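Tips for keeping a two-armed house robot in good order, mostly to do with doors. They were collected at the Imrie workshop and added to as people wrote in. Check your own handbook first if it disagrees with anything on this page.

## Before you start

Park the robot on a flat floor, switch it off at the main switch and wait for the arms to settle. Support each forearm with a folded towel on a stool. The brakes will hold on most models, but a worn one can let the arm drop a few inches when you least want it to.

You will need:

- a soft brush and a lint-free cloth
- a set of hex keys
- a torch
- masking tape and a pencil
- a spare pair of fingertip pads

## Fingers and pads

Most door trouble starts at the fingertips. Wipe them with a barely damp cloth once a week, then dry them. Furniture polish is the usual culprit when a grip that was fine last month begins to slide, so keep it off handles altogether and use washing-up liquid in warm water.

Change pads in pairs. A new pad facing an old one will pull the handle to one side. Press the new one on, close the fingers on a scrap of card and leave them shut for 60 minutes before using the arm.

If the finger screws have worked loose, nip them up a little at a time, going from one side to the other. Mark each head with a pencil line across on to the metal, and next time you can see at a glance whether it has moved.

## Setting the reach for a door

Small handles need more care than big ones. Set the approach so that the fingers arrive level with the middle of the handle and close on it without pushing the door. With a door that is already open, hold it still with a wedge while you teach the position, and take the wedge out afterwards.

Rehearse the move in the simulator first if yours came with one. It is worth the evening, and you can knock the door as often as you like. 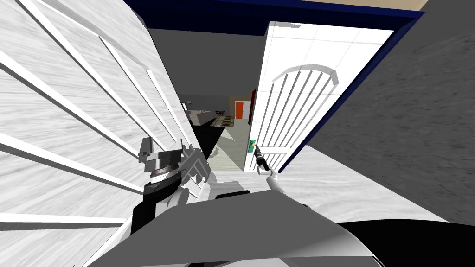
Once the hold looks right, run it at the slowest speed and watch the wrist as well as the fingers. If the wrist is near the end of its travel, move the base a little and start again. Forcing it with a longer reach only shifts the strain up to the elbow.

Mark the base position on the floor with masking tape. Pull the tape up after a few days, before it leaves glue behind, and replace it if you are still adjusting.

Keep the other arm in mind too. Morven Hepburn lost a good bit of paint from a hall door through teaching the right arm carefully and leaving the left one wherever it happened to be. Give the idle arm a parked position of its own and save it with the door job.

## When it stops short of the handle

Work through these in order and try the door again after each one.

1. Clean the camera cover on the head with a dry cloth.
2. Check that the head has not been knocked to one side. Some people carry the robot by it - please don't.
3. Put the base back on its tape marks.
4. Rerun the arm's zero routine from the settings menu.
5. Teach the handle again from scratch.

Do it at the time of day you normally use the door. Low sun in December can upset a job taught under the ceiling light.

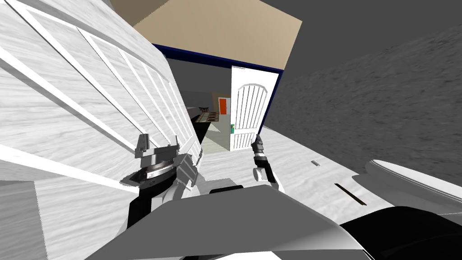 *Simulator view from the head: the right gripper just below the green handle, the left in front of the panelled door.*

A gap that stays the same each time is nearly always a setting. A gap that varies points to something loose, and the wrist flange is the first place to look. Hold the forearm firmly, rock the gripper with your other hand and feel for a click. If there is one, tighten the flange screws evenly and rerun the zero routine before you do anything else.

## Joints and shells

Brush the dust out of the joints along the arm. Don't oil them unless the handbook names the oil and the spot. The smooth body shell can be wiped down like a fridge door. Keep water away from the seams.

Creaking from a shell is usually a clip that has not gone home. Press along the edge until you hear it snap.

## From readers

Agnes Gillies keeps a notebook with a line for every fault and what cured it. After 19 entries she found that 7 were dirty pads.

Torquil Haldane fits a new door hinge before blaming the arm. A stiff hinge feels just like a weak grip, so swing the door by hand first. A rub of candle wax on the hinge pin will do until you can get a new one.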